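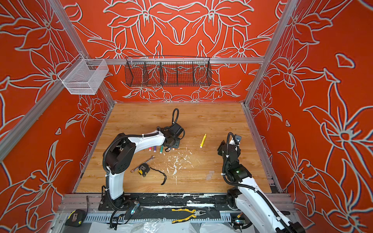 Orange panels, both arms, mesh basket up on the left rail.

July, workshop notebook, Lunano moon bus
Started 8 am. In: me (Lachlan), Sille, Noel. Ewan from lunch.

Where we're up to. The bus shell is off the trestles and sitting on its trailer. Front half is skinned, back half is still bare ribs. Ditte went through series one again at home and sent a list of things we've got wrong against the screen version. The worst is the windows. The puppets' bus has four a side in the title sequence and five in every other episode, and we've cut for four. We're staying with four. Anyone old enough to care will have the titles in their head.

Skin
Hetex cloth over the ribs, two coats of thinned PVA, then filler only where the seams show. The first panel sagged between ribs 3 and 4 because I didn't pull it tight enough on the diagonal. Cut it off and did it again with Sille holding the far corner. The second go is good. Leave it overnight before any paint goes near it.

Used more cloth than I planned. The roll won't do the back half if we keep cutting with a full hand's width of overlap. Two fingers is plenty.

Colour
The old puppet bus is mustard on the videotapes and nearly lime on the DVD. Noel painted five test boards and stood them outside at ten and again at three. Board 2 looks right at three and muddy at ten. Board 4 is close both times. The parade goes off mid-afternoon, so I'd have taken 2, but there'll be photos all morning in the marshalling area. Going with 4, one notch less green. Noel to get it tinted at the place in Buckley and write the formula on the lid this time.

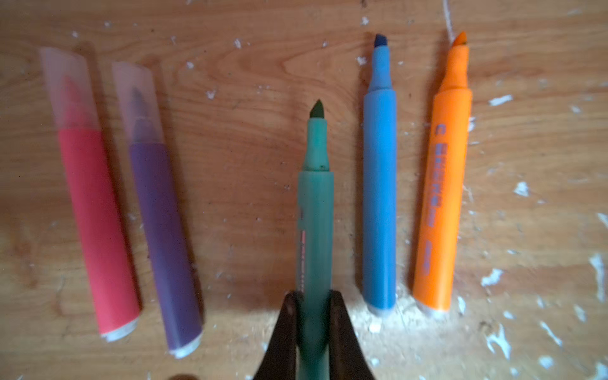 Lettering
LUNANO goes down both sides in the wonky capitals. Sille traced it off a paused screen and scaled it up on the projector. The second N leans further than the first and the O sits low. Both of those are on screen, so please don't straighten them. Chalk first, then paint with the flat brush. Masking tape lifts the PVA coat, we found that out on the offcut.

Moon wheels
Six wheels, dummy, clear of the ground by a thumb's width so the trailer tyres do all the work. Foam rings on ply discs. Ewan has a jig for the spokes and got three wheels finished before he had to go. They wobble when you spin them by hand, and the ones in the show did as well, so he's leaving them.

Weight
Put the trailer over the weighbridge with the shell on, before wheels and before the driver's cab. Budget for the shell and fittings was 300 kg and we're under, with room for the roof aerial if it's tube. Solid rod won't do.

Money
Spent to date 2,818 dollars, including the trailer hire deposit, which comes back. Ewan wants another 200 for lights inside the cabin. I've said yes if they run off the battery we already own.

Puppets
Ditte has the Captain's head carved and wants an opinion on the eyebrows before she glues fur on. In the early episodes they're strips of felt, later on they're something much bushier. I like the felt. Sille likes the bushy ones and says kids will see them from the kerb. Left for Ditte to decide.

The mouth works off a bike brake lever and cable. It closes well but opens slowly, so the return spring needs to be stiffer. 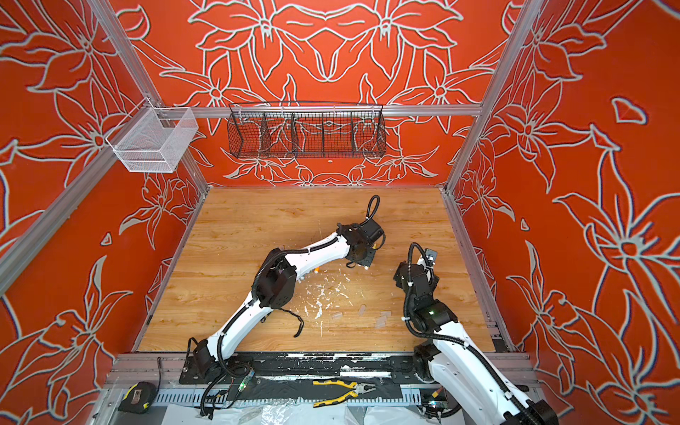 I tried one out of the parts drawer and it snapped the jaw shut hard enough to chip the lower lip. Somewhere between the two. Ditte has a bag of assorted ones from the Plikia costume and will bring them in.

Still to do
Skin the back half, ribs 6 to 11.
Ring the parade office about maximum height with the aerial up.
Three more wheels (Ewan).
Tint and two litres of board 4 (Noel).
Theme tune: Sille's copy has the tape hiss on it. Ask Ditte whether hers is cleaner.
Tow hitch is stiff, needs grease before the test run round the car park.

Packed up at 5.40. Filler tin is nearly finished, lid on tight please.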